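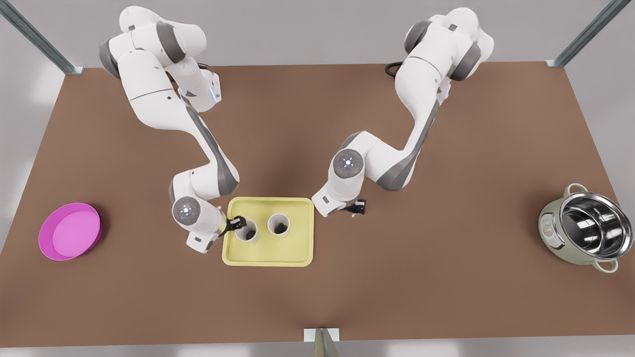 Review: Poltach two-arm teleoperation kit with simulator

Prepared by Nahom Wolde and Liya Tekleab for the Zinbridge equipment library

The Poltach kit consists of a pair of hand controllers, a foot pedal and a licence for the accompanying simulator. The operator moves both hands, the simulated arms follow, and each attempt is stored as a demonstration for later training. The library held the kit on loan through April and used it for table-clearing tasks with cups, a tray, a bowl and a rice cooker.

Installation took one morning. The written guide is adequate, although the section on pedal calibration refers to a menu that has since been renamed. Tsion Araya completed the set-up without contacting the supplier.

Control of the arms is smooth and the delay is small enough to be ignored. Gripping a cup by its rim was learned quickly by all four operators. Working both arms together takes longer, and new staff tended to leave one hand idle. The library recorded 603 demonstrations, of which 400 were judged fit for training.

The wrist views are the weaker part of the product. Each shows the fingertips and a small area of table, and an object near the side may be only partly in view. Operators were advised to approach from higher up and to check the overhead view before descending.
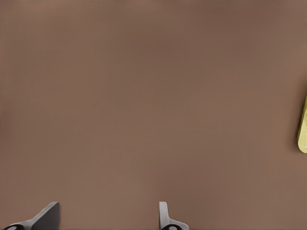 Recording and replay

A demonstration is started and stopped with the pedal. Replay is clear, and unwanted seconds at either end can be trimmed. Attempts cannot be renamed in groups, and Nikola Zalewska spent most of a Thursday correcting labels one by one.

Objects can be placed by hand or scattered at random before each attempt. Cups lying on their sides are allowed, and these proved the most useful starting positions for practice.

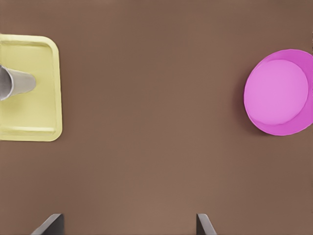 Random placement can be limited to part of the table, and the setting is kept between sessions. Sessions longer than 20 minutes were tiring for the wrists, and a rest support should be purchased separately.

The kit is recommended for loan to departments with some experience of remote control. Bookings should be sent to Wondimu Habte at the equipment desk.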